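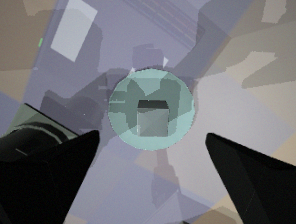 Reading time: 3 min

Speaker notes – "Learning to Love Your Shady Yard"
Stindasley Garden Club, September meeting

Slide 1. Good evening, and thank you all for coming out. I'm Tanvir Thambiah, and I want to start by thanking Rhydian James for the kind introduction and for getting the projector going. (Wait for people to sit down. The coffee line is always slow.)

I'd like to talk tonight about shadows, and how long I spent fighting them. When we moved into the house on Gethin Lane I wanted tomatoes, like everybody does, and I put them along the back fence where the dirt looked best. I had 23 plants that first summer and I picked enough for a couple of sandwiches. I blamed the soil, I blamed the seed, and I'm afraid I blamed my neighbor's dog for a while too.

Slide 2. What I should have done is sit down in a lawn chair and watch. So that's your homework. Pick a clear day, make a simple sketch of the yard, and go out every 90 minutes from breakfast to supper. Draw the edge of the shade each time and write the hour next to it. Use a different colored pencil for each trip or you'll end up with a mess, as I did.

(Pass around my old sketch. Ask for it back this time!)

Slide 3. Now, a shadow in June is a short little thing compared with what you'll get this month. The sun rides lower, and the same garage that barely touched your beds in early summer will reach right across them. Do the sketch twice if you can, once in June and once now, and keep both in the same folder.

Slide 4. Morning sun and afternoon sun are different animals. Hostas and ferns are happy with the gentle early light, and many of them will scorch if they get the late kind. Lettuce likes a break in the afternoon too – mine held on weeks longer behind the shed.

(If time is short, skip the story about the hydrangea. If Rhydian asks for it, tell it anyway.)

Slide 5. Costs. My whole shade bed came to 60 dollars, mostly plants from the swap table and one nice fern I had no business buying.

Questions until 8:30, then help stack chairs. Leftover foxglove seedlings are by the side door, please take some home.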